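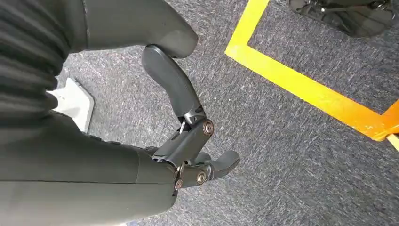 *Robotic hand over speckled carpet*

# Trollance Household Benefit Payments Dataset

4 min read

## Summary

Trollance is a table of monthly cash assistance payments made to households in the district of Borkell. It was prepared by the Hurkeo data office for researchers who study payment timing, benefit levels, and gaps in coverage. The current release holds 2340 payment records for 672 households.

## Contents

Each row is one payment to one household. The main fields are:

- `household_id`: random code, stable across releases
- `pay_month`: month in which the payment was due
- `amount_base`: regular benefit, in local currency
- `amount_extra`: temporary supplement, zero if none was paid
- `status`: paid, held, returned, or canceled
- `channel`: bank deposit, prepaid card, or post office

Supplements appear in 1057 records. A blank `amount_extra` means the paying office did not report a value and should not be read as zero.
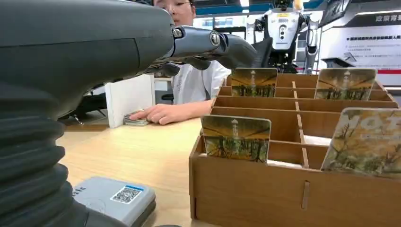
*Robotic hand above the table, with a seated person on the far side*

## Source and processing

Records were exported from the Phan payment ledger in January. Names, addresses, and account numbers were removed before transfer. Households with more than 7 members were placed in a single size group. Duplicate entries caused by reissued cards were merged, and the earlier due month was kept.

Amounts have not been adjusted for inflation. 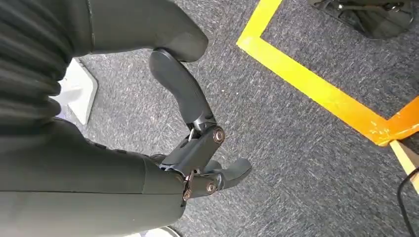
Held payments that were later released keep their original due month, so monthly totals may differ from those in the district's printed bulletins. Users who need cash flow by release date should request the supplementary table.

## Permitted use

The dataset may be used for research and teaching. It may not be used to decide the eligibility of any household or to attempt to identify recipients.

## Known issues

- Post office payments are underreported in the first two months.
- `status` was recoded once; older extracts use `void` for canceled.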